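I've been putting off writing this post because every time I start it I end up having an argument in my head with my brother-in-law, who thinks anyone who has a good word to say about a robot is sawing off the branch they're sitting on. So, deep breath, kettle on, here goes.

If you're new here, I work nights for Clumero, a cleaning contractor, mostly in one big office building that I'm not going to name. I've done it for 6 years. Before that I was in a school kitchen, and before that I was in a shop that sold curtains, which is another post entirely (the swags! the tiebacks!). Evening shift starts when the last of the office lot are drifting out and finishes when my feet say so.

In April we were all called in half an hour early and given a biscuit each, which should have been a warning. Our manager had a slideshow. It had a picture of a smiling sun on it for no reason I could see, and the upshot was that the building was taking on robots to do the floor pick-up. That's the first pass, where somebody goes round with a bag or a bin and gets all the loose stuff up before the hoovering starts. Cups, wrappers, tissues, the lot. Anyone who's cleaned an office after a leaving do will know what I mean.

You could have heard a pin drop. Then Adi Ngui, who's been on the team longer than any of us, put her hand up and asked if the robot was getting the biscuit as well. I nearly died. The manager laughed, but she didn't, she waited for an answer. Then she asked what she'd wanted to ask all along, which was whose hours it was coming out of.

Credit where it's due, we did get a reply, though not that evening. It came in a letter. No hours cut for anyone on the current rota, pick-up time to be "reallocated" to what they call detail work, and when people leave they may or may not be replaced. I've read that last part a good few times. I'm still not happy with it and I'll come back to it.

Anyway, the thing itself. It's called the Poson on our paperwork, though Adi calls it Keith. It has two arms, white and silver, with a sort of pincer on the end of each, and the way it goes about things is pretty much how I'd do it myself if I had better knees. One hand for the bin, the other hand for the rubbish. I hadn't expected that, I'd imagined a big hoover with a face. We were each given a go at working alongside it for a couple of shifts, learning how to set it off, how to stop it (big emphasis on how to stop it), and what to do when it gets itself in a muddle.

It's slow. I'll say that first because it's what everybody asks. I can clear a corner while it's making up its mind about a tissue. But it doesn't bend, you see. It doesn't bend and it doesn't ache. I worked out once, lying in bed with a hot water bottle on my back, that I'd been bending down 600 times on a heavy shift, and I only stopped counting there because I lost my place. I'm fifty-four. That's a lot of bending for what I'm paid.

The bits it has to get up are the same bits we've always had to get up. Sweet wrappers, tissues, that sort of thing, and they all want picking up differently. You don't think about it when you've got fingers. A wrapper lies flat and you slide a nail under it, and a tissue you just grab. Watching the pincers come down over the carpet I found myself holding my breath and moving my own hand, like when you're in the passenger seat and press the brake.

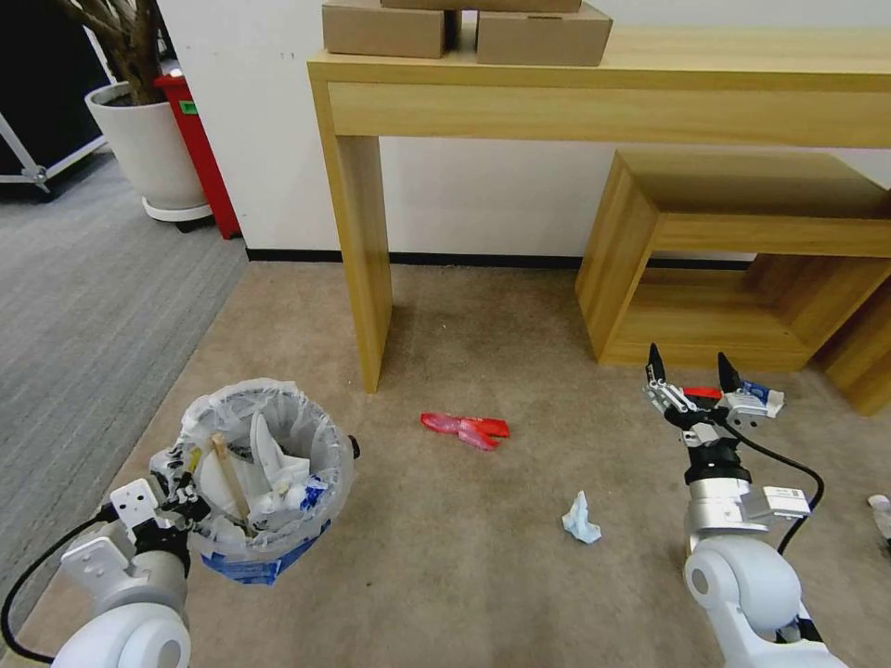 One hand on the bin, and the red and pink wrapper still down on the carpet.

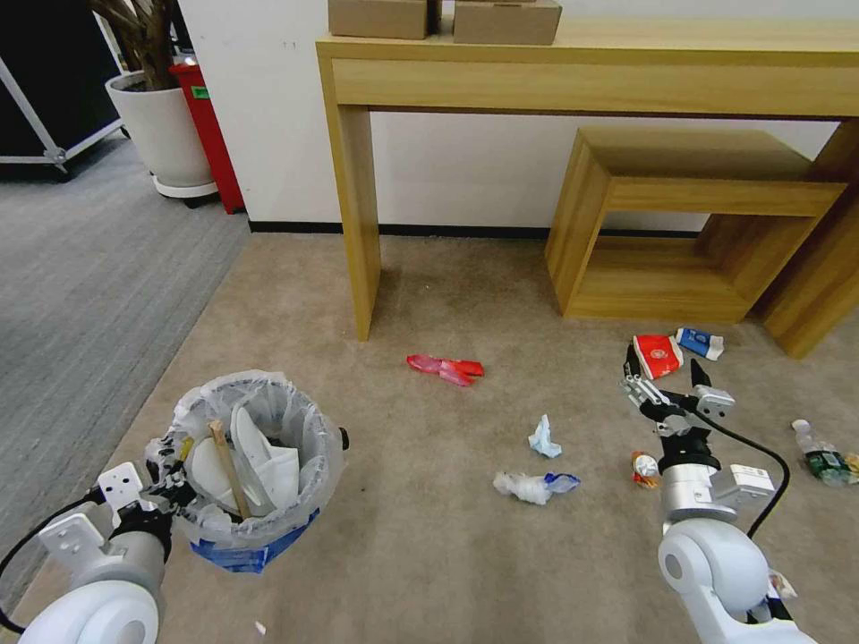
Does the robot mean fewer cleaners?

At our place it has meant the same number of cleaners so far, with the pick-up time moved over to other jobs, but the company hasn't promised to replace people who leave, so the team could well get smaller over the next few years.

I've put it as plainly as that because it's what people message me about, and I don't want to dress it up. Two of ours are coming up to retirement and I'd like to see their jobs advertised. If they aren't, I'll be writing a very different sort of post, and I'll be writing it in capitals.

Now for what has changed, day to day (night to night!).

The start of the shift is completely different. It used to be that you'd grab your trolley and go, and the first hour was head down, up and down, up and down, bag, bag, bag. Now the first hour I'm doing kitchens. I do the insides of the microwaves, which used to be a once-in-a-blue-moon job and, dear me, it showed. I do the fridge seals. I've done the tops of cupboards that I don't believe had met a cloth since the building went up. There's a real satisfaction in it, and one of the office women even left a note on the fridge saying it had never looked so nice. I've kept the note, it's in my purse.

The other side of that is that detail work is harder on your shoulders. My back has had a rest and now it's my right arm that's complaining. I did mention this at the review and it was written down, so we'll see. I'd like them to swap us round more, a week of kitchens and then a week of something gentler. Adi wants it in writing. Adi wants everything in writing, and she's usually right.

Then there's the minding. Somebody has to be the one who looks after Keith, and that's a job in itself. You get a little tablet, and it bleeps at you when he's stuck or when he's not sure about something. The old floor machine we had, the Vuorinen, you could kick it and it'd go. You can't kick this one. You've got to go over, look at what he's looking at, and tell him yes or no. Is that rubbish or is it somebody's? That's a proper question, by the way! Half of what's on an office floor at night is rubbish and the other half is somebody's very important receipt. I've been doing this long enough to know that anything with handwriting on it goes back on the desk. He didn't know that until we told him, and I did feel a bit proud that it was us who had to do the telling.

What I didn't feel proud about was that minding wasn't paid any extra to begin with. You had the tablet in your pocket and your own kitchens to do, and the thing would go off just as you'd got your arm down the back of a dishwasher. A few of us said so, loudly. They've now made it a named role on the rota with a bit on top of the hourly rate. It isn't a fortune, but it's something, and it means whoever has the tablet isn't expected to do a full round as well. If your place is bringing one of these in, please ask about this on the very first day. Ask who minds it, and what they stop doing so they can. We left it too long because we were all busy worrying about the big question and forgot the small one.

The company gives us a report now as well, off some system called Fuvus. Last month it said 1,826 items picked up off the floor. Everyone at the meeting went ooh. I went ooh. And then on the way home I thought, well hang on, I must have picked up more than that in a week for years and years and I never got a chart. I don't want to be bitter about it, because it's only a number on a screen, but I do think if you're going to count it for a machine you might've thought to count it for us. I said that to the manager, nicely, and he went a bit pink and said it was a fair point. There's no chart with our kitchens on it yet.

What else? It's quieter, in a funny way. When we were all on pick-up together you'd be in the same corridor as someone and you'd natter the whole way down. Now I'm in a kitchen on one floor and the others are scattered about. I've taken to having my radio on low. We've had to make a point of having our break at the same time, which we never had to plan before, and a couple of the younger ones have started bringing food to share. There was a chickpea thing last week that I'm still thinking about. So we've kept hold of that, but we had to do it on purpose, and I can see how in another team it'd just slip away without anyone noticing.

My brother-in-law's view, as I said, is that we're all training our replacement and being grateful for the biscuit. I can't tell him he's wrong. I also can't pretend that I miss the bending. I'm a hundred per cent sure that if they'd come to me ten years ago and asked which bit of the job I'd like to hand over, I'd have said that bit, and I'd have said it before they finished the question. What I'd have wanted was to be asked, and in April none of us were. They bought it and then they told us.

We've got another review coming up and I've been picked to speak for nights (Adi nominated me, then looked at the ceiling). So far my list has the retirements on it, the swapping round so our arms get a rest, and whether the day team get the minding money too, which they don't at the moment and which is causing a fair bit of muttering. If you do this sort of work and you've been through the same thing, please leave me a comment and tell me what you asked for and whether you got it. I've got £100 of vouchers from the staff draw to spend as well, so recommendations for decent insoles are also very welcome.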